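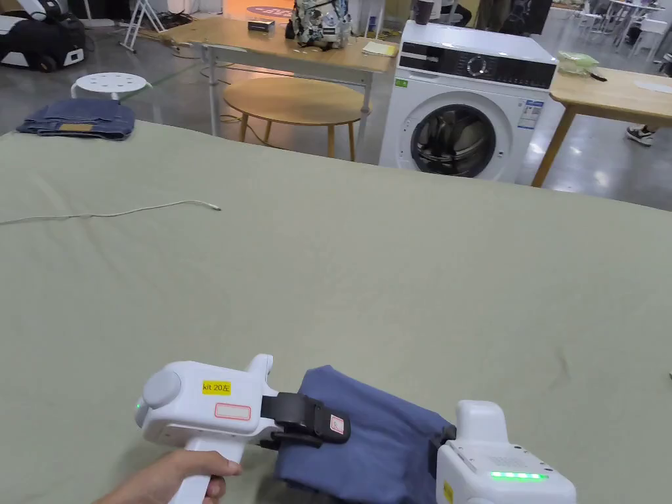
3.2 Sorting habits in shared laundry rooms

The second part of the study concerns the shared laundry rooms of Tevside, where 31 households kept a diary during November. One household left the study early, so the analysis below uses 30 diaries. In total the diaries contain 111 entries which mention sorting or folding.

Most participants sorted first by colour and only later by fabric. Dark and blue clothes were treated as one group in nearly all homes, also when the care labels asked for different temperatures. Mathur found the same tendency in his earlier interviews in Medlow, and he explained it by the cost of each wash.

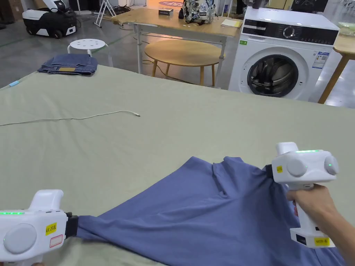

Where the payment was by month and not by wash, the groups became smaller and knitted clothes were more often washed alone. We did not expect this difference to be so clear, because the two buildings have the same machines and almost the same rent.

Folding was described with much less detail. In 12 diaries it is only named as "the rest". Those who wrote more about it often mentioned the table. Participants in Jostau Court, where the table is long, folded large pieces before they went upstairs, while the others carried them up in a basket and folded them on the bed. 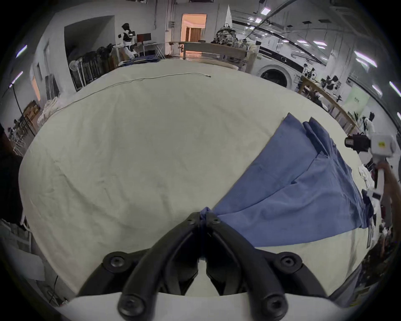 Figure 4. Blue cloth garment on a covered table, held at one corner.

Several diaries also mention that large pieces were left until the evening, when a second person was at home. Radonjić and Ruchti call this "waiting work" and count it as part of the total time for laundry. We follow their definition in Section 3.3, but we report the waiting time separately.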